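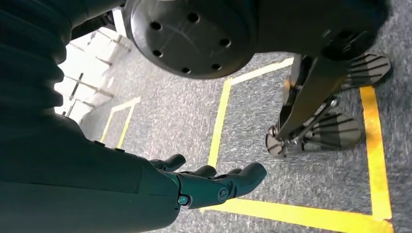
I have now lived in Ukthorpe for long enough to have opinions about the bus. A thread.

The 659 is meant to go from the bottom of Kallinness Road to the hospital. Some mornings it goes to the hospital. Other mornings it goes to the garden centre and the driver looks as surprised as the rest of us.

There is a timetable at the stop. It is behind glass, it is dated December, and it doesn't say December of which year.

The 373 used to cover the same bit of road and was withdrawn for lack of passengers. I was on it most days, standing up.

Rajitha Gunawardena wrote to the council to ask for it back. She got four pages on their vision for connected travel and a form to rate how the letter made her feel. She put "connected".

There's an app now. It shows the bus as a small green blob moving along the road. Yesterday I watched the blob go past me. I was at the stop. No bus.

The app also thinks I live in the river, but I've stopped arguing with it.

Fares: you can pay by card, by phone or with the exact money. The machine gives no change. I once put in a tenner out of sheer panic and have been thinking of it as a donation ever since.

To be fair to the drivers, they are lovely. One of them waited while Zinhle Motaung ran the whole length of the market with a standard lamp. He then told her the lamp would need to fold. It did not fold.

(She walked home with it. People said good evening to her. She says it was the most sociable night she's had since moving here.)

Someone replied asking why I don't just cycle. Have you seen the hill? I have got off and pushed on that hill, and I was in a car.

The council would like 50 written comments before it will so much as discuss the 373. Ukthorpe has 4,000 people in it and every one of them has complained to me personally, so I reckon we can manage.

Forms are on the desk at the library. Bring your own pen, theirs is on a string and the string is very short.

Anyway, the blob says two minutes. I'm putting my hood up.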